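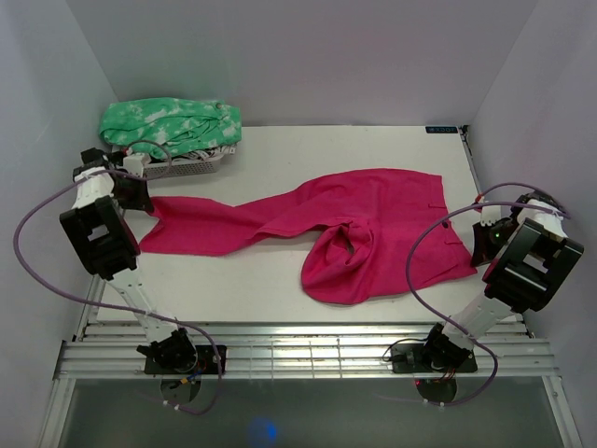 Student Projects / Home and Textiles

Folding the Household Wash: Where the Time Goes
Evanthia Theodorakopoulos and Dušan Brabec
Halville
2020-09-26

1. Why we picked this

Both of us fold laundry at home and both of us are slow at it. Our course asked for a project on an ordinary household task, studied closely enough that somebody else could repeat the work. We chose folding because it needs no special supplies and because the published advice we found was mostly about shirts. Pants get a line or two, usually "fold in half lengthwise," as if they always came out of the basket lying straight.

2. Clothes and table

We used 13 garments from our own closets: shirts, pants and a few knit pieces. We wanted colors that could be told apart quickly in photographs, so the magenta pants and the green-and-white tie-dye piece were early choices. The table has a white top and pale walls on three sides. Clothes waiting their turn went into a gray plastic basket with mesh sides, set in the back left corner.

A dark table would have been better for the pale garments. On white, the edge of a white sock or undershirt is hard to find, and we dropped those from the list before the first session.

3. Method

Each garment started in one of two ways, either laid out loosely or dropped from about elbow height. We then noted how many separate moves it took to reach a flat shape ready for the first fold. A move meant one grip and one release. We did not count smoothing with a flat hand, which in hindsight was a mistake, as Dušan smooths a great deal and Evanthia hardly does at all.

We worked in eight sessions starting in February, with a long gap before we could finish. The notes from before the gap are less complete. Over 1000 moves went into the log by the end.

4. What we found about pants

Pants took the most moves of anything we tried. The usual trouble is the one in the picture: one leg is out flat across the table and the other is folded and bunched up near the waist end. The flat leg tempts you to start there. If you pull on it, the whole garment slides and the bunched part stays bunched.

It went better to find the waist first. On the magenta pair the small details help, a belt loop or seam tab and the line of a pocket seam on the hip part. Once the waistband was held at both ends — one hand on each side — the twisted leg could usually be shaken out in one go. Shirts were easier, mainly because the collar is easy to find.

The tie-dye piece gave a different problem. The mottled pattern hides creases, and we twice called it flat when there was still a fold underneath.

5. Problems

Basket order mattered more than we planned for. Whatever was on top got handled first, and pieces at the bottom had picked up extra wrinkles. Next time we would draw the order beforehand. The Bovham group used a shallow tray for a similar project, and we should have copied them.

We also disagreed on what "flat" meant. The log has both our judgments for the later sessions only.

6. Still to do

Repeat the pants with a darker table covering, and count smoothing as a move. Dušan's copy of the log is the corrected one.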